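# 기말 보고서: 손글씨 필기는 정말 기억에 더 오래 남는가

과목: 조사방법 입문 / 작성: 2조 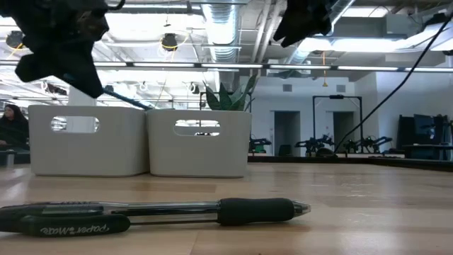 이 주제를 고른 사람은 Omolara Omoregie다. 나머지 조원은 회의에 늦게 와서 반대할 기회를 놓쳤다. Omolara는 모든 강의를 손으로 받아 적고, 나는 모든 강의를 노트북으로 받아 적은 뒤 다시 열어 보지 않는다. 조 안에 이미 실험군과 대조군이 있었던 셈이다.

## 1. 방법

Pladstead 학습관에서 참가자 18명을 모았다. 모집 공고에는 '간식 제공'이라고 썼고, 참가 동기를 묻는 문항에 대부분이 솔직하게 답했다. 참가자를 손글씨 집단과 타자 집단으로 반씩 나누고, 등대의 역사에 관한 녹음 강의를 들려주었다. 등대를 고른 이유는 아무도 미리 알고 있을 것 같지 않아서였는데, 한 참가자의 할아버지가 등대지기였다. 그 자료는 고민 끝에 그대로 두었다.

강의 직후에 한 번, 2주 뒤에 한 번 같은 시험을 보았다. 답안은 이름을 가리고 채점했다. 다만 손글씨 필기장을 함께 걷는 바람에 글씨체만 보고도 누구인지 알 수 있는 경우가 있었다. 맹검이라고 부르기는 조금 민망하다.

## 2. 결과

필기량은 타자 집단이 압도적이었다. 가장 긴 파일은 3016자였고, 강사의 헛기침까지 괄호로 적혀 있었다. 손글씨 집단에서 가장 긴 필기는 600자를 겨우 채웠는데, 마지막 몇 줄은 쓴 사람도 읽지 못했다.

직후 시험에서는 두 집단의 차이가 거의 없었다. 2주 뒤에는 손글씨 집단의 평균이 조금 높았다. 연도나 지명을 묻는 문항에서는 차이가 작았고, '왜 그랬는가'를 묻는 문항에서 벌어졌다. 받아 적을 시간이 모자라 무엇을 버릴지 계속 골라야 했던 것이 도움이 되었을 수 있다. 등대지기의 손자는 타자 집단이었고 두 번 모두 만점이었다. 그를 빼면 차이가 좀 더 커진다. 빼고 싶은 마음이 컸다는 점도 적어 둔다.

## 3. 한계

표본이 작아 통계적으로 강한 주장은 할 수 없다. 2주 사이에 복습을 했는지도 통제하지 못했다. 하지 말라고 부탁은 했으나, 등대를 몰래 복습하는 대학생이 얼마나 될지는 독자의 판단에 맡긴다. 평소 습관과 다른 방식에 배정된 사람들의 불만도 변수였다. 한 참가자는 설문지 여백에 "손이 아프다"고만 썼다. 글씨는 훌륭했다.

## 4. 후속 과제

같은 설계를 Morais 캠퍼스 학생들에게 적용해 보고 싶다. 그때는 평소 필기 습관을 먼저 조사해 집단을 나누고, 강의 주제도 두 가지로 늘릴 생각이다. 다음 주제 후보는 운하와 소금이다. Omolara는 소금 쪽에 표를 던졌고, 이번에는 다들 회의에 제시간에 오기로 했다.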